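Learning Laundry Unloading from Handheld Gripper Demonstrations
Project report, Robotics Lab Course, Wurngate

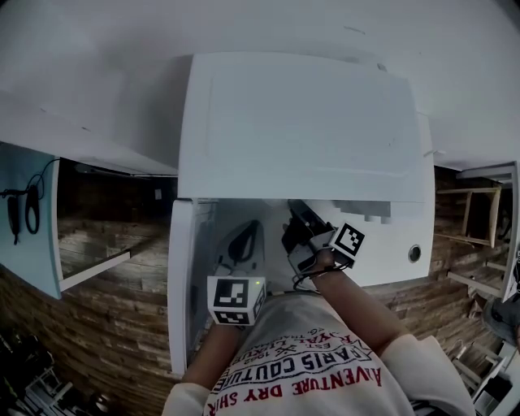
Our project asked how many human demonstrations a policy needs before it can take clothes out of a top-loading washing machine. We did not teleoperate an arm. The demonstrator worked with a gripper in each hand and recorded from head height, and the poses of both hands came from the marker cubes on top of the grippers. The machine made this harder than the tabletop tasks in the earlier Stamix assignment. When one gripper reaches to the far side of the compartment, under the raised lid, its cube tilts away to the side while the other stays near the front edge, and the tracker has to deal with both at once. White cubes over a white machine also gave us weak outlines, so we used only the printed pattern for detection.

Data
We recorded 300 episodes in February in two apartments. An episode starts with the lid open and ends when the last item is out. We threw away 32 of them because one cube was lost for more than a second — nearly always the right one. The rest were cut into some 2,000 short segments, each with a single grasp or release. Cutting was done by hand from the jaw opening signal and took longer than the recording.

Training
We used the Gidach baseline code with few changes. Inputs were the head view and the relative pose of the two grippers. Absolute poses made things worse, probably because demonstrators stood at different distances from the machine. The policy was then run on the Mertens two-arm bench with the same jaws.

Results
With all segments, the policy removed a single item in 71 percent of trials. With half the segments the rate dropped only slightly, but grasps on straps and thin edges mostly failed. Items lying flat against the wall of the drum were the hardest in both settings. Two-handed pulls worked when the fabric was loose and stalled when it was twisted.

Limits
We tested on one machine model only. Lid opening was left out — the bench arms could not reach the handle. Depth input was planned but the sensor arrived too late to calibrate.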